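Reviews > Research Tools > Record Transcription Software

Bindero Parish Register Reader: A Review
13 June 2021
By the Fultemby Family History Desk

The Bindero Parish Register Reader is a desktop program that converts scanned pages of handwritten registers into searchable text. It is sold by subscription and is intended for family historians who work with large numbers of baptism, marriage and burial entries. The Desk tested the standard edition on registers from the parish of Vilela, which we had previously transcribed by hand and could therefore use for comparison.

The test set contained 1,154 entries. The program read 826 of them without an error in the name, date or parents' names. The remaining entries required correction, in most cases to a single field. Surnames caused the greatest difficulty, particularly where the clerk had used a long s or had abbreviated a patronymic. Dates were handled well, including those written out in words.

Installation is simple and the manual is clear. Users create a project, import their page scans and mark the columns on one sample page. The program then applies the same layout to the rest of the volume. Registers in which the clerk ruled his own columns, and changed them from year to year, must be divided into sections first. We needed four sections for the Vilela burials.

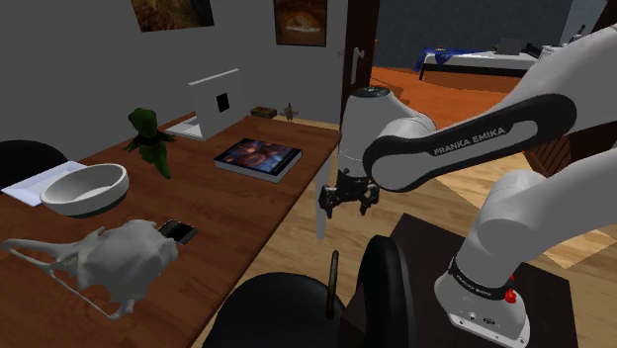 Correction takes place in a split window, with the original page on the left and the text on the right. Uncertain readings are shaded, and the Tab key moves from one to the next. We found this arrangement comfortable over long sessions. It is regrettable that the shading cannot be adjusted — on older monitors the palest level is very hard to see.

Name matching is less satisfactory. The program offers to group spelling variants under a single heading, and it does so too readily. In our test it proposed 34 groups, several of which joined families that are known to be unrelated. The feature can be switched off in the project settings, and we recommend that researchers do so until they know the surnames of the parish well. Grouped entries can be separated again, although each must be released individually.

Finished work may be exported as a spreadsheet or as plain text. Source references are preserved in both formats, including volume and page number. There is no direct export to the Dullulitz tree format, and users of that program will need to rearrange the columns before importing. The publisher has announced that a converter will be included in the September release.

The Desk considers the Register Reader a sound purchase for societies and individuals with complete volumes to transcribe. Those who consult only a few entries each year will find the subscription difficult to justify. Every reading should be checked against the original page before it is cited in a pedigree or supplied to another researcher.

Contact the Desk | © 2021 Fultemby Family History Desk | Back to top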